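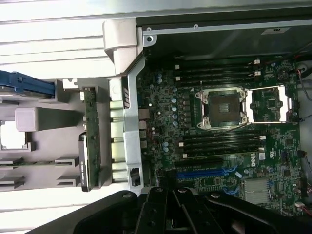 I got to the Pinside open day later than I meant to, a little after 10 in the morning, and the parking lot was already full. Pinside is a small outfit that works on robot handling of used computer equipment. They share a building with Bullis, the recycling company, and once a year in April they open the doors and let people walk through. I fix old desktops as a hobby, so I have wanted to go for a while.

The tour starts on the Bullis side. You get safety glasses and a sticker, and you walk past the sorting floor behind a yellow line. The guide said 2887 desktops came through last year, and most of those were stripped by hand. A person with a screwdriver and some practice can have the drives, memory and processor out in 7 minutes. He said that with some pride. He used to do it himself.

Then you go through a set of double doors to the Pinside side, and it's much quieter. They call the project Fustier. The idea is to have a robot arm take parts out of an open machine and put parts into one, and to have it work on the brands and models that come in the door. They told us up front that it is research and that it won't be working on the Bullis floor any time soon.

I stood at the bench for most of an hour. The tower lies on its side with the panel off, and next to it is a gray plastic tray with a spot for each kind of part. The processor has a square recess, the memory goes in a long channel, and the hard drive stands up in a slot. I liked the tray more than I expected to. I usually put parts on a towel and then hunt for them.

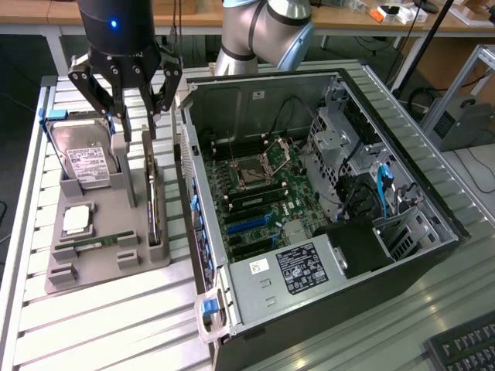

Drives are the easier job, according to the woman running the bench. A drive is big and stiff and doesn't mind being held by the sides. Memory is harder, with the latches at the ends of the slots and the push it takes to seat a module. The processor is the one they worry about. A socket has a field of tiny pins, and if you set the chip down a little crooked you can ruin the board. I have done that myself, with fingers, on a board I paid 200 dollars for.

Somebody asked why they don't use suction for everything. She said they have tried it and may go back to it for processors, but a two-finger gripper lets them use one tool for most of the parts.

They are aiming for 100 drive swaps in a row without a person stepping in. She wouldn't say how close they are.

The last stop was a table run by Vieira, a local shop that sells refurbished machines. I bought a power supply and a bag of mixed screws. Coffee was free, but the line was long – I skipped it.

If you go next year, park on the street and do the robot side first. The Bullis floor looks the same all day, and the bench gets crowded before lunch. Wear closed shoes, they do check.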